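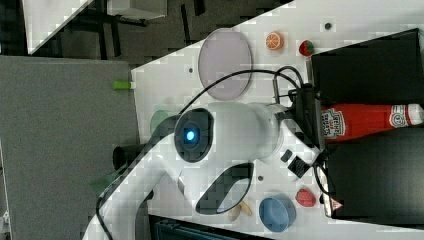
*Figure 7.1. A white robot arm with a small blue indicator light.*

# Chapter 7: Reading the Lease Before It Reads You

Weidong Meng owned one rental house in Bidton and had strong feelings about it. He had painted the trim himself. He had chosen the faucets. When he sat down to write his first lease, he produced a single page, most of it about the faucets. The rent was mentioned near the bottom, in a sentence that also dealt with parking.

His first tenant, Seo-ah So, signed it in under a minute. Both of them thought this was a good sign.

By August they disagreed about four things: who paid for the water, whether the garage came with the house, what "reasonable quiet" meant to a person who owned a drum kit, and whether the deposit covered the last month of rent. The lease had an opinion on none of them. It did say that the kitchen faucet should be turned off gently.

This chapter is about the document that stands between a landlord and a tenant, and what happens when it is too short, too long, or copied from a cousin in a different state. Chapter 6 covered finding and screening a tenant. We assume you have now found one, and that both of you are still being polite.

## 7.1 What a lease does

A lease is a contract that hands over possession of a property for a period of time in exchange for rent. The important word is *possession*. An owner who rents out a house still owns it, and may go on thinking fondly of the trim, but the right to be in the living room on a weeknight has moved to somebody else. A surprising number of disputes start with an owner who has misplaced this fact and still has a key.

Most residential leases fall into one of two groups.

**Fixed-term lease.** Runs from one stated date to another, often a year. During the term, the rent normally stays put unless the lease says otherwise.

**Periodic tenancy.** Runs month to month, or week to week, and renews itself until one side gives proper notice. It suits people who don't like to commit, and it lets the other side be just as flexible.

A fixed-term lease can turn into a periodic tenancy when the term runs out, the tenant stays, and the landlord keeps cashing the checks. Whether it does, and on what terms, depends on the lease and on state law. Meng's lease had no end date at all, a design choice he later described as "friendly."

## 7.2 The parts you will need

At the least, a written lease should name the parties, describe the property, and state the term, the rent, the due date, and the deposit. It should also say who pays which utility. "The usual" is not a utility.

Describe the property with some care. If the garage, the shed, or half the driveway is included, say so. If the owner plans to keep a canoe in the basement, say that too, and expect a conversation.

Length is no guarantee of anything. The Ultbridge lease, which we will take apart in Section 7.4, runs to 29 pages and spends two of them on window blinds. It fails to say when the rent is due.

## 7.3 A first look at the money

Suppose the monthly rent on the Koo Street house is $2,664. The tenant moves in partway through the month and owes $818 in prorated rent, plus a pet deposit of $565 for a dog described on the application as "small." Before anyone picks up a key, both sides should be able to answer the following:

- Which of these amounts can be returned, and when?
- Can the landlord use the pet deposit to fix a wall the dog never met?
- What happens if the first full payment is late?
- Who measured the dog?

The first three have legal answers, and they vary from state to state. We return to them in Section 7.5.

## Key terms

*possession, fixed-term lease, periodic tenancy, holdover tenant, proration, security deposit, quiet enjoyment*

Quiet enjoyment, as Seo-ah So was sorry to learn, has very little to do with drums.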